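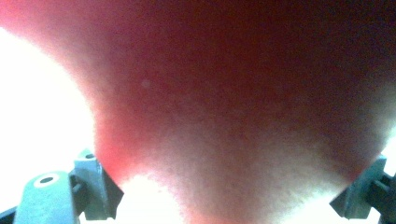

Residents' Allotment Forum > Site Rules and Services > Water charges for the coming season

Kedon_Site_Office
Posted 12th September
Members are advised that the method of charging for water will change from April. At present the supplier's bill is divided equally between all plots. Under the new arrangement, each of the 33 full plots will pay a full share and each half plot will pay half a share. The standpipes on the Kumby Lane side will be fitted with a meter so that leaks can be found earlier. Comments are invited in this thread before the rent letters are issued.

plot57
I wish to record an objection. My plot is a full plot on paper, but a third of it lies under the hedge and cannot be cultivated. I use two water butts and seldom draw from the standpipe. A charge based on area takes no account of either point.

marrowbed
The objection is understood, but the same could be said of the present system, under which half-plot holders have paid the same as everyone else for years. The proposal is fairer than what we have now and I support it.

Görtz_Lane_End
I would ask the Site Office to confirm whether the trough by the lower gate is included. It is filled by hose most evenings in summer and serves everyone.

Kedon_Site_Office
The trough is included in the shared bill and will remain so. In reply to plot57, plots were last measured when the boundary fence was replaced. Any member may ask for a fresh measurement in writing, and the rent will be adjusted if the usable area is found to be smaller.

plot57
Thank you. I shall write. I remain of the view that hoses are the real difficulty – a member with a 1,000 litre tank can fill it from the standpipe and pay no more than a neighbour with a watering can.

marrowbed
Rule 9 already states that tanks are not to be filled from the mains. It needs to be enforced, and no new charge will do that.

tansy976
I do not agree that Rule 9 is clear. It says "storage vessels" and gives no size. My own tank is a small Flarex one and I have been told by different people that it is allowed and that it is not.

Kedon_Site_Office
The wording of Rule 9 will be looked at together with the water charge. Until then, tanks and butts of any size should be filled from roof water only. Requests for measurement should be left in the box at the main gate with the plot number written on the envelope.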